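Flernura Opens Plate-Handling Sessions to Kitchen Staff

Oct 15, 2019

Flernura has begun asking kitchen workers, instead of its own engineers, to show a robot arm how to handle dishes. The sessions are held at the company's Vatgate workshop and are part of a project called Alletness, which started in May.

Each worker sits at a desk with a pair of hand controls and steers the arm through one job at a time. The current job is plates - taking one from a rack, moving it and putting it back. The arm's movements are stored along with the camera views, and the software is later trained on the whole set.
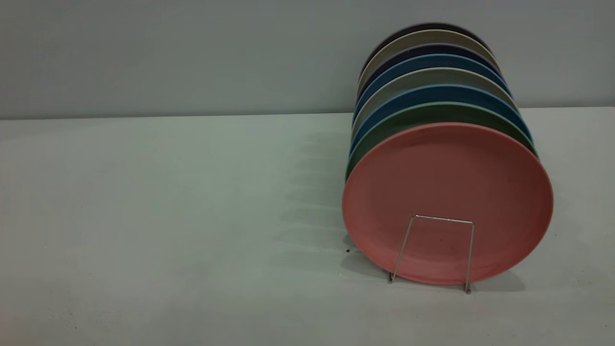 Plates in a wire rack at the Vatgate workshop.

Bernice Kyei, who runs the project, said the team had 194 usable demonstrations of the plate job by the end of last week. Another three were thrown out after the controls lost their connection partway through.

Plates are harder than they sound, she said. When they stand close together the fingers have little space to work in, and a person steering from a desk can't feel when one plate presses against the next. Workers have to judge the grip by eye, using one view from the side of the table and another from a small camera at the wrist.

New operators get two practice runs before anything is stored. They are told to move slowly, to stop if they lose sight of a rim, and to start over if the arm bumps the rack.

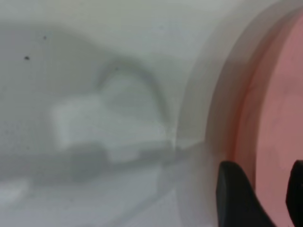
Santino Zúñiga said the wrist view took him most of a morning to get used to, and that he still preferred guiding the arm directly by hand. With the controls, he said, he tended to close the fingers too early. He would like to see both methods kept.

Flernura does use hand guiding for some jobs. A worker holds the arm and moves it through the task while the motors give way. Kyei said it is quicker to learn, but the worker's hands and sleeves often end up in the camera views, and those recordings take longer to sort.

The next round will cover bowls and cups. Sign-up for kitchen staff is through Kofi Akpalu at the Vatgate front desk, and operators are paid for practice time.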